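Handout 6: Notes on the Akach site demonstration
Prepared for students in the automation stream. Read with the Langlois notes on joint limits.
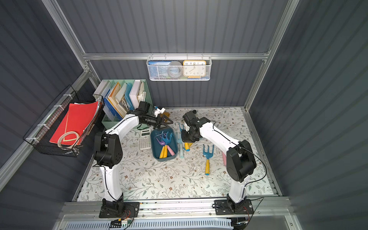
The site visit covered two-arm tabletop handling of small household and garden items. Assessment for this unit draws on sections 1 to 3 below.

1. Cell layout
Both arms share one rail along the near edge of the table. A shared base simplifies calibration: the offset between the two bases is measured once and stored. Its drawback is an overlapping reach zone at the centre, where collisions must be prevented in software.

2. Gripping
Parallel jaws suit handles with near-parallel sides. Curved or tapered handles tend to rotate when lifted off their centre of mass. Approach angle therefore matters more than closing force.

3. Trial log
The Wudwood log supplied to the class has 856 entries, of which 793 are marked complete. Treat the remainder as failures unless the comment field says otherwise. Entries past 400 use the revised tray position.

Exercise
Calculate the completion rate to 2 decimal places. Describe one change to the arm paths that would reduce waiting at the centre of the table.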